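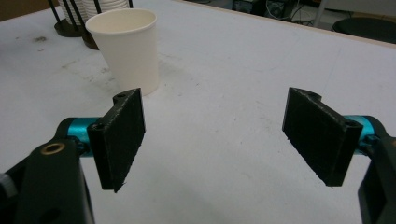
Log the width of the gripper, then talk about the policy

Most arguments about hand-held gripper data are about how much of it you need. At Jurwood we started with 100 demonstrations of picking up a paper cup, went to 400, and then to 1000. The last jump bought us very little. I think the time would have been better spent on the software that records the fingers.

A wide-open gripper near a plain white cup on a white table looks like an easy case. The cup has no printing, so a tracker has little to hold on to, and the tabletop is nearly the same color. The fingers, by contrast, have strong edges. Their opening is a number you can measure in every image, and many teams still store it as a single bit, open or closed.

That bit is fine for a wood block. A paper cup bends. If the controller only knows "close," it closes all the way, and the planner has no say in when to stop.

Jhun Layug rewrote our logger in March so that it keeps finger width as a continuous value with its own time stamp. We retrained on 500 of the old recordings, with widths recovered from the video, and crushed fewer cups than we had with the full set. The Kesell planner needed one changed input.

Jhun would say the time stamps mattered more than the width. He may be right. Either way, both belong in the recorder from day one, and I would hold off on collecting more data until they are there.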